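Standby power in the home: results of the June readings

The energy desk asked readers in June to put a plug-in meter on whatever they leave switched off but connected, and to send in the figures. We received 553 usable readings. Entries without a device type were dropped, as were any taken over less than a full day. Skustar meters were the most common and Janjua meters came second. The two agree well above one watt. Below that, the Janjua rounds down to zero, and we have marked those readings as "low" in the table instead of counting them as zero.

Television equipment made up the largest group. Most newer sets draw less than a watt in standby, because the only circuit that has to stay awake is the receiver that listens for the remote. Set-top boxes are much worse. Many keep the tuner, the hard drive and the network port running after the power button is pressed, and the front light simply changes color.
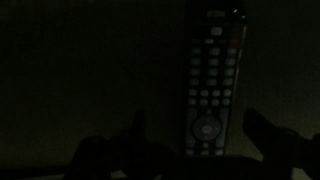 Quick start and network wake

Two menu settings account for most of the spread between similar sets. Quick start keeps the main board powered so that the picture comes up sooner. Network wake keeps the wireless chip on so that a phone can start the set. Either one can raise the standby draw by several watts. They are usually found under General or Power, and a software update may turn them back on. Check again after each update.

A remote with a single "all off" button doesn't change any of this. It sends the standby command to each device in turn, and each one then draws whatever its own standby mode draws.

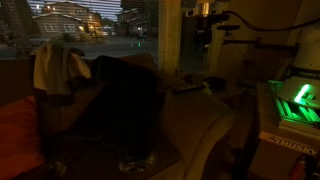 Switched power strips

A strip with a master outlet cuts power to the other outlets when the television drops below a set threshold. The Gevoro strip ships with its threshold at 35 watts, too high for some small sets, and has to be adjusted with a screwdriver. Do not put a recorder on a switched outlet.

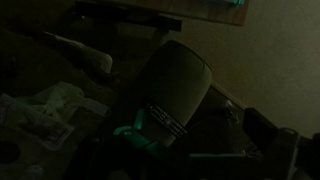 Hukau wrote in to object to the last point. A recorder can go on a switched outlet, in Hukau's view, provided it has no timers set and is allowed to finish shutting down first. We accept that for players and leave the advice unchanged for anything with a hard drive.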